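About Trotdale

Trotdale records examples of everyday manual work and supplies them to groups training manipulation policies. We are based in Prarndale and have been collecting since February. Our programme lead is Aroha Quinlan.

What we record

Each example is one short task, carried out by a person using a hand-held gripper with a camera mounted on it. The current set, Soler, covers tabletop work with cups, holders and dry granular contents. It holds 586 accepted examples. Another 177 are awaiting review – mostly grasps on full cups, where the finger angle matters more.

Soler, cup tasks: gripper camera views at the table.
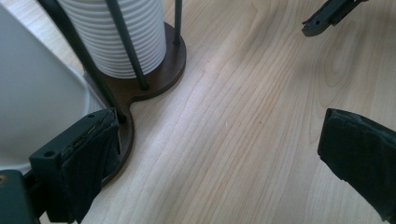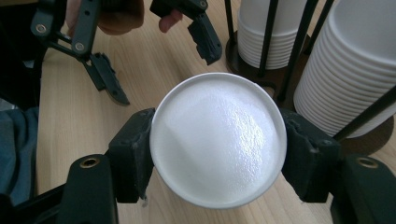
How examples are checked

Every recording is replayed at normal speed by a reviewer other than the operator. We reject an example if the fingers leave view during the grasp, if the trajectory has a gap, or if the task label doesn't match the action. Rejected recordings are kept in a separate catalogue and are available on request.

Tape on the finger pads is inspected at the start of each session. Replacements are logged, as a change in grip surface shows up in the data.

Working with us

The minimum order is 200 examples per task. Clients may specify objects, table finish and number of grippers (up to two). Delivery is through our Plondholm archive, organised by task and session.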